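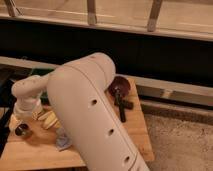 4. 栄養計量スケールSkernaの初期設定

本章では、スケール本体の設置、アプリNurierとの接続、除外食材の登録までの手順を示します。電池の入れ方は第3章を参照してください。

4.1 本体の設置と零点調整

1. 本体を水平で硬い面に置きます。布や滑り止めシートの上には置かないでください。
2. 計量皿を載せ、電源ボタンを押します。全点灯表示の後、「0 g」が表示されます。
3. 「0 g」以外の値が表示された場合は、「TARE」を2秒間長押しします。
4. 単位を変更するときは「UNIT」を押します。押すたびにg、ml(水)、ml(豆乳)の順に切り替わります。

注記:最大計量値は容器を含めて3,000 gです。超過すると「OL」が表示されます。

注意:「OL」が表示されたときは、直ちに載せたものを降ろしてください。過荷重の状態で放置すると、センサーが破損するおそれがあります。

4.2 アプリとの接続

1. スマートフォンのBluetoothを有効にします。
2. Nurierを起動し、「設定」→「機器の追加」を選択します。
3. 本体の「UNIT」と「TARE」を同時に押し、表示部のリンク記号を点滅させます。
4. 一覧に表示された「SKERNA」を選択します。記号が点灯に変われば接続は完了です。

接続できない場合は、スマートフォン側の登録済み機器から「SKERNA」を削除し、手順1からやり直してください。登録できるスケールは、1アカウントにつき2台までです。

4.3 食事プランと除外食材の設定

1. 「プラン」画面で「菜食」「完全菜食」「制限なし」のいずれかを選択します。
2. 「除外食材」を開き、乳製品、小麦、アルコールなど該当する分類にチェックを入れます。
3. 個別の食材を除外する場合は、検索欄に名称を入力し、「追加」を押します。
4. 期間を週単位で指定します。指定できる期間は最長8週間です。
5. 「保存」を押します。保存せずに画面を閉じると、変更内容は破棄されます。

「完全菜食」を選択すると、乳製品、卵、蜂蜜は自動的に除外されます。チーズのみを許可する場合は「菜食」を選択し、牛乳とヨーグルトを個別に除外してください。

収録食材数は3,146件です(2021年5月31日現在)。収録されていない食材は、「手入力」から100 gあたりの成分値を登録します。同年2月以前の版で手入力したデータは、更新時に引き継がれません。

注意:妊娠中または授乳中の方、治療のため食事制限を受けている方は、プランを開始する前に医師に相談してください。本製品は医療機器ではありません。

4.4 計量データの記録

1. 空の容器を載せ、「TARE」を押します。
2. 食材を入れ、表示値が安定するまで待ちます。
3. アプリで食材名を選択し、「記録」を押します。
4. 同じ容器に続けて食材を加える場合は、再度「TARE」を押し、手順2に戻ります。

除外食材を選択した場合は確認画面が表示されます。「記録する」を押すと、当日の記録に除外マークが付きます。マークは後から削除できません。

手入れの方法は第5章を参照してください。

発行:Heltov 製品文書課
技術監修:Otakar Dvořáček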